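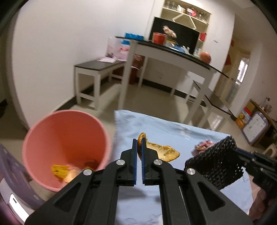
# What can I do with a bucket of orange peels besides throwing them out?

Asked in **Kitchen & Cleaning** by Plodel

We go through a lot of oranges at snack time, and every October it gets worse (better!) when the good ones show up at the store. I spread a light blue cloth over the table, put a pink plastic bucket next to it for scraps, and everybody peels. Cleanup is easy that way, but I hate tipping all that peel into the trash. It smells so good!

My questions:

- Can citrus peel go in a backyard compost bin, or does it mess things up? I've heard both.
- Is there anything to do with the thick pieces, the ones with a lot of the pale spongy part still on them?
- How do you get juice spots out of a cloth? Mine gets washed with the towels and the yellow marks are still there after.

I have a small yard, a regular oven and no dehydrator. Oh, and a freezer that's already pretty full.

---

## Answer 1 – accepted

**Adel Salem**

Oh, you are sitting on a gold mine! I save every peel from November to March and still run out.

**Compost.** Yes, put it in. I've been doing it for 7 years in a plain wooden bin. Big curled pieces take forever, so tear them up or run a shovel through them, and mix in plenty of dry leaves or torn cardboard. If you have a worm bin, go very light, worms don't care for a lot of citrus. Pick out wrappers and fruit stickers before you dump the bucket – I'm still finding little stickers in my tomato bed from years ago.

**Thick pieces.** These are the best ones for candied peel, so please don't scrape them down to nothing! The pith goes soft and almost see-through. What I do:

1. Scrub the oranges *before* anybody peels them.
2. Cut the peel into strips as wide as a pencil.
3. Cover with cold water, bring to a boil, drain. Do this 4 times if you don't like bitter, fewer if you do.
4. Simmer in equal parts sugar and water, enough to cover, until the strips look glassy. Mine usually need 60 minutes on low.
5. Dry on a rack overnight and roll in sugar.

Save the syrup! It's fantastic in tea or over pancakes.

Only use peel you've set aside in a clean bowl for this. Whatever has gone into the scrap bucket is compost.

**Cloth.** Rinse it in cold water the same day, rub in a little dish soap, and let it sit before it goes in the wash. Don't put it in the dryer until you've checked the marks. Heat sets them and then you're stuck with them.

---

## Answer 2

**Sornoma**

Seconding the candied peel. For the drying question (I know you didn't quite ask), the oven works fine. Lowest setting, door cracked, peel pieces in one layer on a sheet pan. Mine goes down to 170 and they're brittle in a couple of hours, depending on how thick they are. Then I grind them in the coffee grinder and put the powder in muffins, on chicken, in oatmeal, you name it. A jam jar of it lasts me all winter and takes up zero freezer space.

For the stained cloth, try oxygen bleach and warm water, overnight soak. Test a corner first with the blue.

---

## Answer 3

**Pylypenko**

vinegar + peels in a jar, 2 weeks, strain, spray bottle. great on the sink, not on stone counters

---

### Comments

**Plodel:** Thank you all so much! First batch of candied peel is on the rack and the kitchen smells amazing. I only boiled it twice and I like the bite.

**Adel Salem:** Yay! Dip the ends in dark chocolate if there's any left tomorrow.

**Sornoma:** @Pylypenko do you dilute yours?

**Pylypenko:** half water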